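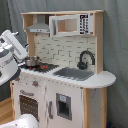
The arm at the play kitchen, with the gripper near the pot on the stove.

Progress report to the Ditia small grants scheme
Project: Bukamari kitchen bench
Period covered: January to April

Summary

The arm is mounted and running, and we have moved on from bench tests to tasks at the play kitchen. Spending is within the grant. One item, the gripper fingers, is behind schedule.

Work done

The first weeks went on the mounting. Our original plan was to clamp the arm to a workbench at the Beaudoin workshop, but the bench moved when the arm stopped quickly and the positions drifted over an evening. We built a heavier stand from offcuts and bolted the arm to that. The drift is now small enough to ignore for this kind of work.

The control software was rewritten in February. The old version sent one position at a time and waited, and the movement was jerky. The new one plans a short path and follows it. We also added a soft limit in front of the kitchen, so the arm slows down before it gets close to the panels. The base cabinet has scuffs and grey marks on the front, and we would rather not add to them.

The play kitchen has been a good choice. It has a knob, handles, a sink and a stove at a size the arm can reach, and it costs very little compared with a real one. We have kept to the stove side so far. The standard task is to pick up the small metal pot, lift it clear, and put it back on the stove. We logged 1076 attempts by the end of April, by hand control and by program together. The log files are on the shared drive with the notes for each session.

Problems

The gripper fingers slip on smooth metal. We have tried 3 kinds of rubber pad and the thinnest holds best, but it wears through and has to be replaced often. A new finger shape has been drawn and is waiting for time on the workshop printer.

The Vorkia power supply we bought in January cut out twice under load. It was exchanged under warranty and there has been no trouble with the replacement.

Money

Spent to date: 3349 euros, mostly on the arm, the power supply and the steel for the stand. Workshop fees are paid up to the summer. We are not asking for any change to the budget.

Next period

- Print and fit the new fingers.
- Repeat the pot task with them and compare against the current log.
- Start on the oven door and the cabinet door - the cabinet door handle is upright work for the wrist, so the mount may need raising.
- Hold an open evening at the workshop, with room for 10 visitors.

The next report will follow at the end of the summer.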